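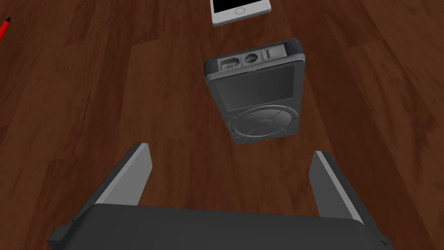
Laratholm supplies penetrating and film-forming oils for interior wood, and the answers on this page cover the questions our technical desk receives most often. They apply to solid wood only. Dark tabletops with a reddish-brown tone and long, visible grain streaks account for a large share of these questions, since alternating lighter and darker bands respond to light and sheen differently along the same plank. Veneer is covered by a separate sheet, available on request. The page was last revised on 13th October.

What is the difference between Cekdale and Dimalholm?

Cekdale is a penetrating oil. It cures inside the wood and leaves very little on the surface. Dimalholm is a hard wax oil and forms a thin film. Cekdale is easier to repair in small areas; Dimalholm holds up better against standing water and hot cups. Both are supplied clear. Neither contains stain.

Can one be applied over the other?

Dimalholm can be applied over fully cured Cekdale. The reverse does not work. A penetrating oil cannot get through a film, and it will stay sticky on top of it. If you have already done this, wipe the surface with white spirit while the oil is still soft and let it dry before sanding.

How should bare wood be prepared?

Sand along the grain, finishing at 120 grit for Dimalholm or 180 grit for Cekdale. Finer paper closes the surface and reduces uptake. Vacuum, then wipe with a cloth lightly dampened with white spirit. Do not use a tack cloth. The resin in some of them leaves marks that only show after the first coat.

How many coats are needed?

Cekdale: 3 coats on bare wood, one for maintenance. Dimalholm: two thin coats. End grain takes more oil than face grain and may need an extra pass before the rest of the surface is ready for one.

How long does it take to cure?

Allow 26 hours between coats in a ventilated room at normal indoor temperature. The surface can be used lightly the day after the last coat. Full cure takes 7 days. Until then, keep water, tablecloths and rubber feet off it — rubber in particular can leave a permanent ring in a film that is still soft.

Why does the surface look shiny in some places and dull in others?

There are two usual causes. The first is excess oil that was not wiped off within the working time. The second is uneven sanding. To tell them apart, rub a shiny area with a white pad. If the shine goes down, it was excess oil, and buffing the rest of the surface will even it out. If nothing changes, the area needs to be sanded and recoated. A sheen that moves as you walk past the table is normal on figured wood and is not a fault.
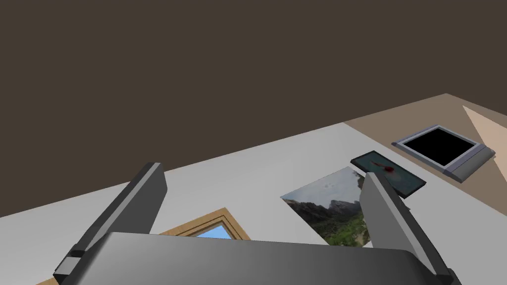
Will the oil change the color of the wood?

Yes. All clear oils darken wood to some degree, and woods that are already dark show it mostly in the contrast between bands. Wet a hidden spot with white spirit for a fair preview. Over the years, sunlight may lighten or darken the surface depending on species, so move lamps and trays from time to time.

How do I calculate the quantity?

One can of Cekdale holds 1000 ml. Coverage depends on species, sanding and age of the wood, and the coverage table is printed on the can. For old, dry wood, use the lower value in the table.

How should used cloths be handled?

Cloths soaked with drying oil can ignite by themselves. Lay them flat outdoors until stiff, or put them in a metal container filled with water and close the lid. Do not fold them, and do not put them in a household bin while they are soft.

Is the Triệu range still available?

Triệu was discontinued in April. Existing Triệu surfaces can be maintained with Cekdale after a light sanding at 180 grit. Opened cans should be discarded if a skin has formed; stirring it back in leaves particles in the finish.

Who can I ask about a surface not covered here?

Write to Nhàn Khổng at the technical desk. Include the species if known, the previous finish and the grit last used.

Contact | © Laratholm | Back to top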